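NOTA DE PRENSA

El club de robótica Dronon pone la mesa: 26 estudiantes, una cocina en miniatura y bastante paciencia

El club estudiantil Dronon abrirá en mayo las puertas de su taller en el centro Arkow para presentar Flindico, un proyecto de curso en el que un brazo robótico aprende a manejarse entre platos, vasos y comida de pequeño tamaño. La organización advierte de que no se servirá cena.

Participan 26 estudiantes de 16 a 19 años. Desde octubre han registrado 174 sesiones de prácticas, todas anotadas en un cuaderno común donde la palabra «casi» aparece con una frecuencia que el club prefiere no divulgar.

«Empezamos el curso queriendo automatizar una cocina entera. Ahora celebramos que una fresa llegue al plato», explica el equipo en la memoria del proyecto.

Durante la jornada, el alumnado explicará su trabajo por turnos y responderá preguntas, incluida la de si el robot friega (no). Flindico competirá después en el Trofeo Chisholm para clubes escolares, categoría de manipulación, en la que Dronon debuta con expectativas moderadas y camisetas ya encargadas.

La entrada es libre hasta completar aforo. Acceso por el patio, a partir de las cinco de la tarde.

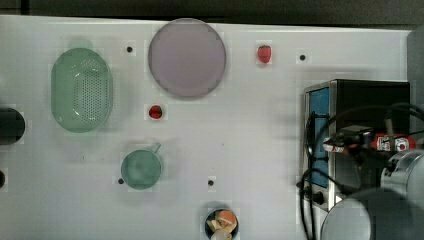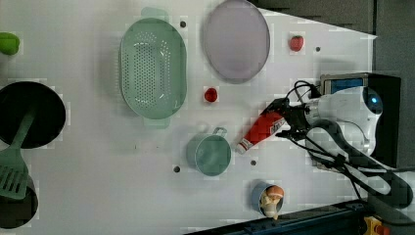

El brazo robótico y la mesa de trabajo del proyecto Flindico, con el colador, el plato y las fresas. Fotos: Club Dronon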